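Section 4: Setting Out the Drinks Table

4.1 Scope

This section applies to the self-serve drinks tables in the Bendale and Burnard meeting rooms. It covers the preparation of the tabletop, the placing of cups and canned beverages, and the clearing of the table after use. Hot beverages are dealt with in Section 5. Revised September 10, 2023.

4.2 Before You Begin

1. Confirm the booking reference and the number of guests with the Khoo Building office, extension 2637.
2. Wipe the tabletop with a damp cloth and allow it to air-dry.
3. Collect cups and cans from the Foka storeroom. The storeroom cupboard is opened with key 21.

NOTE: Reusable plastic cups are stored by colour. Any colour may be used, and colours may be mixed on one table. Do not mix cup sizes.

4.3 Placing Cups and Cans

1. Inspect the inside of each cup. Set aside any cup that is cracked, cloudy or marked.
2. Stand the cups upright on the tabletop, leaving enough space between them for a hand to pass.
3. Check each can for dents, swelling or leakage before it is brought to the table. Wipe the top of the can, including the area under the pull tab.
4. Where cans are to be offered unopened, one can may be stood in each cup. Lower the can upright, with the tab uppermost, until it rests securely. Do not drop it.

Cups of the standard size will accept the lower part of a can and leave the top clear, so that guests can lift it out without touching the inside of the cup. This arrangement also saves space on the smaller table in the Burnard room.
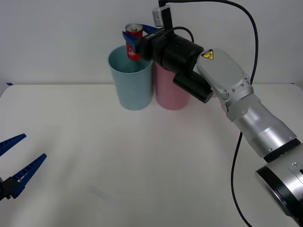
If a can tilts or binds against the rim, remove it and use a wider cup. Forcing the can downward may split the plastic, and a split is not always noticed until the cup is filled.

CAUTION: Do not stand a can in a cup that already contains liquid or ice. The level will rise and may spill over the rim.

CAUTION: Keep cups and cans away from power cords and outlets at all times. Report any spill near an outlet to the building office immediately.

4.4 Timing

Tables should be ready before guests arrive. Chilled cans are not to be set out more than 60 minutes ahead of the booking — cans held longer than this should be returned to the refrigerator and replaced.

4.5 Clearing

1. Return unopened cans to the Foka storeroom and enter them on Form 1818.
2. Empty opened cans into the sink, rinse them and place them in the recycling bin.
3. Wash the cups in warm, soapy water. Dry them fully before stacking.
4. Wipe the tabletop again and return key 21 to the office.

NOTE: The storeroom stock is counted every March. Forms must be complete by that time.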